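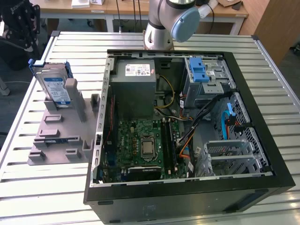

Join the autumn tasting panel at Clatard

Clatard is a small independent bottler of spirits, and every year before we settle on what goes into bottle for the fall we ask a group of ordinary drinkers to sit down with us and tell us what they think. We are looking for people to join the panel this August, and we would love to hear from you, whether you have a cabinet full of open bottles at home or only ever take a small glass of something after dinner when the relatives are visiting.

A word on what we do, for those who have wandered in from elsewhere. We don't distill anything ourselves. We buy casks, mostly rum and brandy with a little whiskey when we can find it at a price that doesn't make us wince, and we look after them until they seem ready. Deciding when they are ready is the part we enjoy most and argue over most, and after so many years of tasting together we have all started to like the same things. Fresh noses do us a great deal of good. Last year the panel talked us out of bottling a rum we had been very fond of (too much clove, they felt, and a finish like wet cardboard) and after a sulk we came around to their view. It went back into the cask and it is much nicer now.

What you would be tasting

There are 3 groups of samples this time. The first is the Cutolo brandies, which have spent most of their lives in old chestnut and come across as soft and a bit honeyed, with dried apricot if you give them a few minutes in the glass. The second is a set of rums for our Trorkorow series, some of them quite funky, so please come with an open mind - overripe banana, olive brine, a touch of model glue in one of them, and we mean that kindly. The last is a fruit spirit line we are calling Bíró, made from plum and sour cherry, and we have never shown it to anyone outside the company.

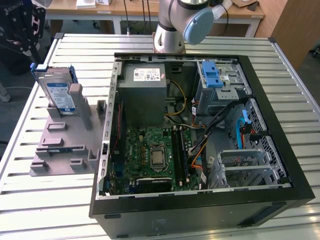

Everything is poured blind, in small measures, with water and plain crackers on the table. Spitting is welcome and most of us do it. You will have a sheet for each glass with room for the nose, the palate and the finish, and a big empty box at the bottom for whatever else comes to mind. Please don't worry about having the right vocabulary. One of the most useful notes we ever received said "my grandmother's coat closet, in a good way," and we knew just what was meant.

How much time it takes

We ask for two evenings, a week apart, each lasting two hours or a little over if the conversation gets going, as it usually does. It matters that you can make both evenings, as a few of the samples come back the second time in a different order and we compare your notes. We will send the dates to everyone who is chosen, and if they turn out to be impossible for you we will keep your name for next year.

Who can apply

You need to be of legal drinking age and able to show identification at the door. You should not be working for a distillery, bottler or importer at the moment. Bartenders, cooks, bakers and people who sell coffee or tea are very welcome, and so are people who have never done anything like this. If you are pregnant, or taking medicine that doesn't mix with alcohol, please sit this one out. We also ask panelists to skip perfume, aftershave and strong hand cream on the day, and to have a proper meal beforehand.

Please don't drive. We pay each panelist $55 per evening, plus your fare home by taxi or public transit if you keep the receipt, and everyone goes home with a bottle from our current range. Not the cheapest one, either - we let you choose.

How to apply

Write to us through the contact form with "Tasting panel" in the subject line. Tell us your name, roughly where you live, which evenings of the week are hard for you, and any food allergies. Then describe something you drank or ate recently that has stayed with you. It can be a spirit, a soup, a peach, anything at all, and a few sentences will do. We read these very closely, and they count for more than experience does.

We had more than 100 applications last time and there are far fewer chairs than that, so we are sorry in advance that we can't say yes to everybody. You will get a reply from us either way. Applications are open from May 2, 2026 and will stay open until the panel is full.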